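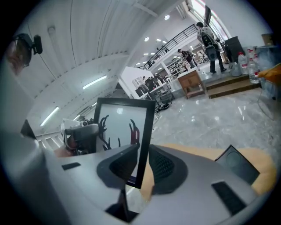 Orest Koval thinks a picture should never touch a wall until it has leaned somewhere for six weeks. He told me so twice, in the comments under my last post, and he was very sure of himself both times. You lean it, you live with it, and at the end of the six weeks you either reach for the hammer or carry it to the closet. Anyone who hangs a picture on the day it comes home is decorating for guests, he says.

I have my doubts. I have leaned a lot of pictures in my life and what mostly happens is that they stay leaned. There was a map in my hallway that leaned for so long I vacuumed around its shape. By the end I couldn't have told you whether I liked it. I had stopped seeing it, and I don't see how six more weeks of not seeing it would have helped me decide anything.

But let me back up, because several of you wrote in about framed pictures after the shelf post, and Orest was only the loudest.

What I care about this month is small framed pieces with thin black borders. You know the kind. A pale background, one dark shape, a skinny black edge. The one I keep coming back to has a branching thing on it that could be antlers or could be coral, black for the most part and going reddish brown down the right side. I have asked people which it is. Shiuli says coral, without a pause. Wayne Bramwell says antlers and wants to know why I would want antlers. I say it doesn't matter, and then I lie awake deciding.

It does matter a little, if you're going to look at it every morning. Antlers belong in a cabin and coral belongs in a bathroom, or so every store has taught us, and I resent how well the lesson took. Tell me it's coral and I start thinking about towels.

Now for the thin black frame, which I have been suspicious of for years. It's sold as the frame that goes with everything. My experience is that it goes with everything the way plain crackers do. Put one up alone on a big pale wall and it looks like a light switch. Put up a row of them and you've got a dentist's waiting room. I had three in the dining room once, same size, same spacing, measured with a level and a pencil and a lot of swearing, and the first person through the door asked if we were renting the place out.

Where a black frame does work for me is low down, close to other objects, near something warm in color. Tan, mustard, old wood, whatever you have. The black needs something to be black against. A pale picture in a black frame on a pale wall has nothing to push on, and all you see from across the room is the outline. Two dark-edged pieces that don't match, one straight and one a bit tilted, will do more for a room than a whole wall of twins. I can't prove this. I've just moved a lot of things around on a lot of afternoons.

Then there's glare. Nobody in the comments mentioned it, so I will. If the face of the thing is shiny, it's going to pick up every light you own. Tube lights on the ceiling are the worst, and a bright window comes a close second. Before you decide on a spot, stand where you'd normally stand and see if there's a white blob sitting on top of the drawing. Do it in the morning and do it again with the lights on. I know people who paid extra for the anti-glare kind and were pleased with it. I also know people who paid extra and still had the blob, so keep the receipt.

Tihomir Kolev wrote to recommend a hanging strip from Prunard, the sticky sort that promises no nails and no marks. I bought a pack. The first strip held. The second one came away with a patch of paint the size of a postage stamp, which I'm told means I didn't press for long enough, or pressed for too long, or pulled at the wrong angle. A nail has never once blamed me for anything. I filled the patch and hung a calendar over it.

Imre Szabó asked what all this ends up costing. He asks that under every post. I don't keep a tally on purpose. I do remember paying 224 for custom framing at Tetteh, for a print that cost me less than lunch, and I remember feeling very grown up in the parking lot and fairly stupid by the time I got home. It's a beautiful frame. It is also behind a door.

So, Orest. I'll try your way once, and only because I said in writing that I would. The branching one goes up on a ledge, leaning, with nothing nailed and nothing stuck, and I'll look at it again in March. My guess is that there will be mail piled in front of it by then and I'll have to move a bowl of keys to find out how I feel.

If you've managed the six weeks yourself and it worked, write and tell me what changed your mind. I don't mean "it felt right." I've had that feeling about a lot of things that are now in the garage. Shiuli, you've already voted, and no, I'm not putting it in the bathroom.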